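Search this site
Enter keywords Go

Barkedau Project: Minutes of the Demonstration Recording Meeting

Jul 12, 2026 | Minutes taken by Li-hua Shek

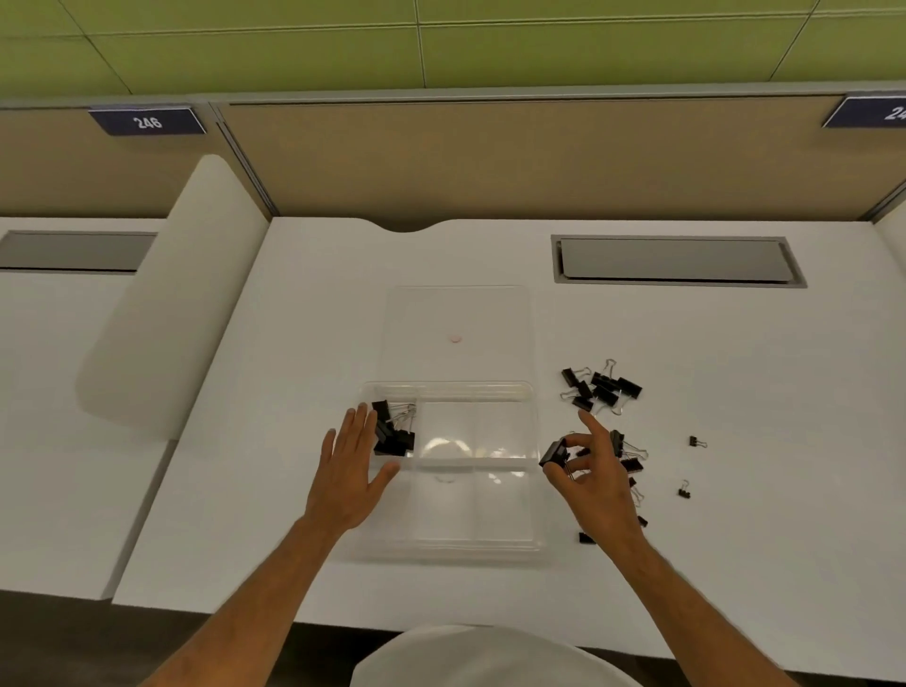
Present: Caoimhe Brophy (chair), Inger Þrastardóttir, King-fai Siu, Li-hua Shek
Apologies: Ngan-ling Man

1. Minutes of the June meeting
Agreed with one change. The gripper order went to Dirko, not Udanero.

2. Hand demonstrations, desk sorting
King-fai reported 200 recordings of the binder clip task done by hand with the head camera. He has checked 80 of them. The main fault is the wrist covering the clip at the moment of the pinch. Inger asked that people pick from the far side of the pile first. Agreed to try this for the next 50 recordings and compare.

Caoimhe asked whether both hands should always be working. King-fai said one hand may stay near the tray, but it should not block the cell being filled. To go in the instructions.

3. Remote control
Inger ran the same task through the Hsieh arm with the hand controllers. It is much slower than doing it by hand, and small clips are still hard to pick up when they lie flat. She thinks the delay on the wrist joint is part of it. She will log the delay and send the numbers to Ngan-ling.

No decision on mixing the two kinds of recordings in training. Carried over.

4. Labels
Start and end of each pick to be marked by the person who recorded it. Failed picks stay in and get their own label. Li-hua to update the sheet.

5. Other business
Desk booking is limited to 6 sessions a week until the end of the month.

Actions
King-fai: check the remaining recordings
Inger: delay log
Li-hua: label sheet, instructions

We use cookies to improve your visit. Accept | Settings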